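Saturday, April 13, 2024

## Drawer cart: sorting, relabeling, where it lives

In by 8, finished after lunch. Chantelle and Mandla helped until the Forberg delivery came, then I carried on alone. Writing it down so people can find their things on Monday.

The blue and white drawer cart had turned into the place where everything went that didn't have a place. Yogesh spent most of Thursday looking for the small hex keys and they were under a bag of heat shrink, in the drawer marked TAPE. So: everything out on the bench, drawers wiped, everything back in by kind.

How it's split now, top to bottom:

- Hand tools that get borrowed all day: hex keys, small screwdrivers, side cutters, tweezers.
- Fasteners. M3 and M4 in the divided trays. Anything imperial goes in the Tralwood tin on the shelf and stays there.
- Cable ties, sleeving, hook-and-loop strap. I counted the ties because I was about to order more. We have 1000 of the short black ones, still sealed, and 200 of the long ones. No more ties this year, please.
- Tape, labels, markers, the label printer and its spare roll.
- Wipes, gloves, cloths.

Odd bits went into a box with Fenna's name on it, as she is the only one who can tell which are worth keeping. Fenna – sixteen loose connectors in there with no part numbers. If you don't know them either, throw them out.

Labels: the old ones were handwritten and had gone gray. The new ones are printed and stuck on the drawer fronts, under the handle strip so that fingers don't rub them off. First try at the label for the fasteners peeled off within the hour. Cleaned the spot with alcohol, let it dry, stuck a new one, and it was still holding when I left. The second roll of tape is the cheap Heydari one and it curls. Use the other roll.

Casters: one had thread and hair wound around the axle. Cut it out with a blade and put a drop of oil on. The cart rolls straight now when it's pushed from the short end. Pushed from the long side it still wanders a bit with the drawers full, and I don't think that can be fixed without new wheels. Precious has a quote from Trakholm for a set with brakes. I would wait. The floor is level enough and the cart didn't move on its own during the morning.

Position: tried it by the door first and it was in everyone's way. Then next to the bench, where the lower drawers couldn't open fully against the stool. It ended up out on the open floor with space on all sides. That's where I want it until September at least, when the shelving gets moved.
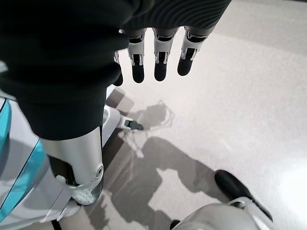
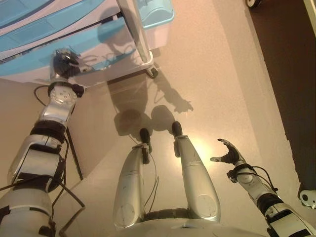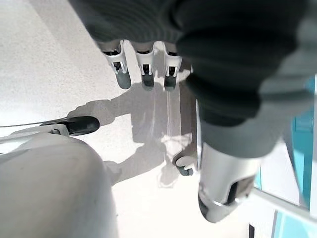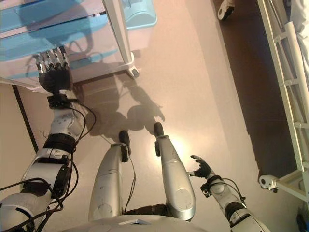
The floor got a sweep and a mop while the cart was over by the door. Two dark marks near the wall didn't come up with the usual cleaner. Mandla thinks they are old adhesive and wants to try the citrus stuff. Fine by me, but test it in the corner first. The last time we used it on this floor it left a dull patch.

Things found that belong to someone:

- One reading-glasses case, brown, empty.
- A key on a green tag, doesn't fit any of our cabinets. On the hook by the light switch.
- Two USB sticks, both blank when I checked. Back in the label drawer.
- The good calipers. They were in with the cloths. Now in their case on the bench, and I'd like them to stay out of the cart.

Chantelle asked for a sheet on the wall saying what is in which drawer. I said the labels should be enough, but she has a point about new people, so she is making one. It needs to match the order above. If you move something, change the sheet too.

Still open:

- Divider missing from the M4 tray. Cut one from card for now.
- Label printer drops the last letter if the text is too long. Kept everything short for that reason, hence "FASTNRS".
- Cloths need washing, bag is by the sink.
- Ask Precious if the Trakholm quote covers the bolts or only the wheels.

Mandla has the mop bucket on Monday. I'm away until Tuesday; if something can't be found before then, ask Chantelle, she put most of the small stuff back.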